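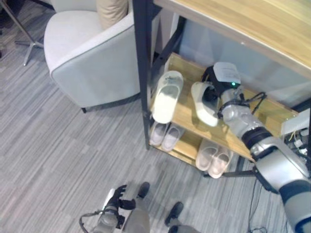

Planning and Budgeting for a Tidying Robot at Home

Putting shoes away is a small job, and it makes a good yardstick when you are deciding how much robot to buy. The reach is low, the shelves are shallow, and slippers are light. If a machine can't manage a shoe rack, it won't manage a linen closet. The notes below are for households looking at a first machine, new or used, and trying to work out what the whole thing will cost.

Start with the jobs, then look at prices

Write down the chores you want done and where each one happens. Note the height of the lowest and highest shelf, the kind of floor, and what stands next to the furniture. An armchair pushed up against a rack takes away one side to approach from. Sellers will ask for the weight of the heaviest item. Give them the real one, with boots included if boots are part of the job.

Keep the list short. Two chores done every day will tell you more about a machine than a dozen you only try once.

Measure the space

Our shoe rack has a gap of 37 cm between the shelf and the top board. That was enough for the hand we looked at, but the forearm needs room too, and it comes in at an angle. Measure the opening at the front, then measure the clear floor in front of it. A machine that has to bend or lean needs more floor than one standing straight. We allow 38 inches from the front of the lowest shelf to the nearest furniture.

If the numbers are tight, price a different rack before you price a different robot. A wider opening is the cheapest upgrade on the list.

What goes in the budget

We put aside $2,589 for the first year, on top of the machine itself. It covers:

Delivery and setup
Spare finger pads and one spare cable set
A service visit
A battery, or money toward one
Small changes to the house, such as cord clips and a new rack

Setup was the line we got wrong. The Cledix quote included one room. The Arabzadeh quote covered the whole floor but left out the return visit, and that was billed separately. Ask for both in writing and compare them line by line. The lower total on the first page was the higher one by the last.

Rent before you buy

Cakthorpe rents by the month and takes part of the rent off the price if you keep the machine. One month is long enough. Use the same three or four chores through the whole rental and keep a plain log — date, chore, done or not done, and who had to step in. Don't move the furniture around to help it along unless you plan to leave it that way.
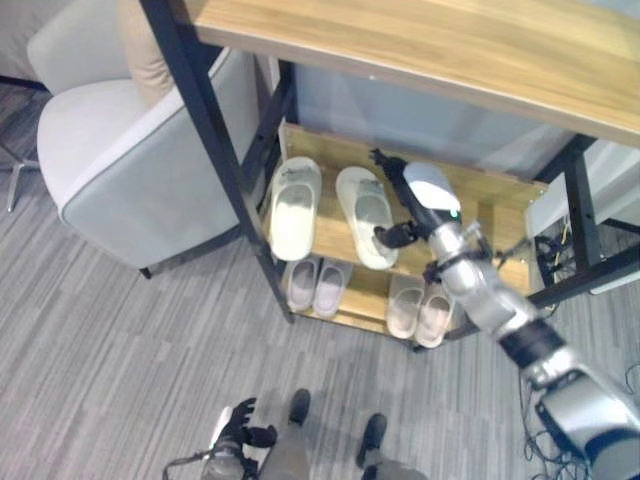
Slippers are good test items for the log. Open-toe slides have a wide strap to take hold of and a thick sole that keeps its shape. Soft ballet-style slippers fold up and are harder. Try both kinds if you own both. Put pairs together on the shelf, toes all the same way, and decide ahead of time whether a crooked slipper counts as done. We say it does if the pair is on the right shelf.

Floors and cords

Low carpet is fine for most walking machines. Thick rugs and loose mats are another matter, so ask about them before you sign. Pick up lamp cords and chargers or clip them to the wall. A floor lamp with a spread base takes up more floor than it looks like it does, and it should be on your sketch of the room.

Don't forget the machine's own lines. If it charges or runs with a cable attached, find out how long the cable is and where it will lie on the floor.

Buying used

Lerkosthorpe sells refurbished machines with a 38-day return period. Check these before the time runs out:

Finger joints open and close fully on both hands
Cables along the arms have no cracks or flat spots
Feet sit level on a hard floor
Replacement hands are still being made

The last one matters most. Hands wear out first and cost the most to replace, so get a price for a pair before agreeing to anything. If the seller can't give you one, take the full cost of a new pair off your offer.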